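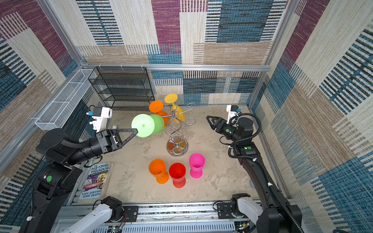

25 March 2015

Best choir night since January! Yae Yokoyama brought the new alto part for the Dunari song and we went straight through it twice without stopping – I got lost at the key change both times and didn't care one bit. My voice is shot and I'm still humming it.

Panya has found us a spot on the Standberg program in the spring, second half, right after the brass band. The hall seats 540. I've never sung for more than the 25 of us and a few husbands!

Must learn page 2 by heart. Must also buy black shoes, the old ones squeak. Caught the late bus home from Drotarside and sang under my breath all the way – the driver joined in on the last verse.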